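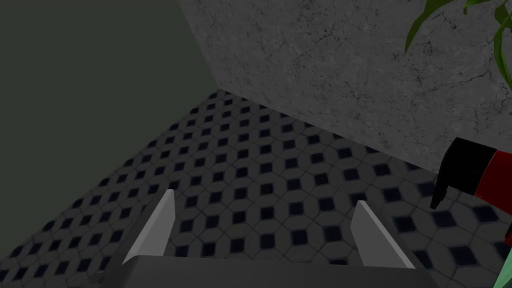
Teaching by hand, first in the simulator

In April our small group at Rirkano finished the first round of demonstrations for the kitchen and hallway tasks. Many members asked how this work is going, so I will try to explain it in this item without too much theory.

A demonstration means that a person moves the robot through the whole task, and the computer saves every movement. For this round we did not touch the real arm. The person sits at the desk with a hand controller, looks at the screen through the wrist view of the simulated robot, and drives the gripper to the object. When the trigger is pressed, the fingers close. When it is released, they open again. The program is called Horari and it was chosen mostly because two of us knew it already from an older project.

We recorded 940 demonstrations in total. Each operator worked in blocks of 40 minutes, and after each block there was a pause of at least 7 minutes. In the beginning I thought the pause was too generous, but after my own second block I changed my opinion. The eyes become tired before the hands do. From the wrist view you see the two fingers very large and the floor behind them, and it is difficult to judge how far down the floor is. In our tiled room it is easier than in the room with the plain floor. The small dark tiles between the gray octagons give the eye something to measure with, and several operators told me that they were using them like lines on a ruler when they lowered the arm.

The wrist view has one more difficulty. An object which you want to pick up can be at the side of the picture, or only partly inside it, while the open fingers are pointing at bare tiles. A new operator then often moves quickly to the side and goes too far. We now ask everybody to turn the wrist slowly until the object comes between the fingers, and only after this to go down. It costs a few seconds more for each demonstration. The recordings are much smoother, and the learning program seems to like them better.

Bjarke Hjaltested has checked the recordings one by one. He removed those where the operator stopped for a long time in the middle, and also those where the gripper pushed the object away before it was grasped. I had asked him to keep some of the second kind if the operator recovered well, and after a short discussion we kept 80 of them in a separate folder. We will train once with this folder and once without it, and compare.

Some practical points for those who will help in the next round:

Please set the height of your chair before you start the recording. The controller takes its zero position from the place where your hand is at the first moment.

Begin with the fingers open and nothing between them. If you notice that you began with closed fingers, stop and delete the recording.

Do not correct a very small error at the end of the task. Release the object and let it stay where it is.

Write your initials in the list, also for the blocks which went badly. Two blocks from the Lonetano room still have no initials, so if they are yours, please send me a message.

The marble side of the counter is still a problem in the simulator. When the arm comes close to it from the left, the contact is calculated too late and the finger goes a little bit inside the stone. Pereyra, the company which made the room models for us, has received our report and promised a new version. Until it arrives, please keep a hand's width of distance from the counter during the approach.

The next round will be on the real arm, with the operator holding it directly by the wrist. For this we need people who can come in the morning, when the workshop is free. No experience with robots is necessary, and you can put your name on the sheet next to the workshop door.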